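Planning and Paying for Equipment
Handout for week four

Welcome back, everyone. Last time we got as far as the arm itself, and I promised we would come round to the things that sit next to it on the order form (or, far more often, never reach the order form at all). Please have your Vamdale quotation sheet to hand. The arm line reads 1,782, and most of you stopped there, which I quite understand — it is the exciting line!
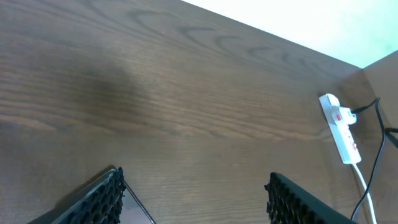

Fig. 1. Gripper fingers over the bench, with the power strip beyond.

Now, the budget for the exercise is 2,000, so you have a little over two hundred left, and I would like you to spend it slowly. Begin with power. Count every plug the supplier lists, then ask whether the wrist camera and the charger each want one of their own, and write down what surge protection you have allowed for.

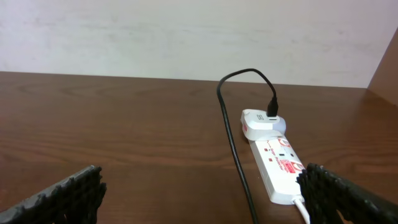
Notes by Clémence Rolland

Spare finger pads come next. Sæther sells them in sets at 165, and a set will eat most of what remains, so do think hard about whether to buy it now or put it in next year's plan. Either answer is fine by me as long as you show your sums. If you plan for two arms on one bench, start a fresh sheet, and remember that cables, mounting and bench space all have to be thought through again. 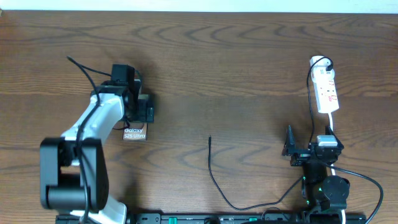 The same goes for whatever the arms will be handling, of course. Boxed goods are cheap to borrow and surprisingly dear to replace, so put a line in for them, and for the odd bracket or plate you will want made up. Last August our group at Zanden left brackets out altogether and spent a rather glum afternoon ringing round for prices.
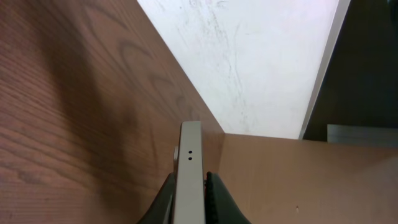 Corentin Boyer would go further and keep more than 1,000 aside for fittings on any two-arm bench, and he thinks my sheet is far too hopeful about delivery charges. Bring your own figure and we will compare. The Pakgate price list is in the shared folder, and sheets are due by noon.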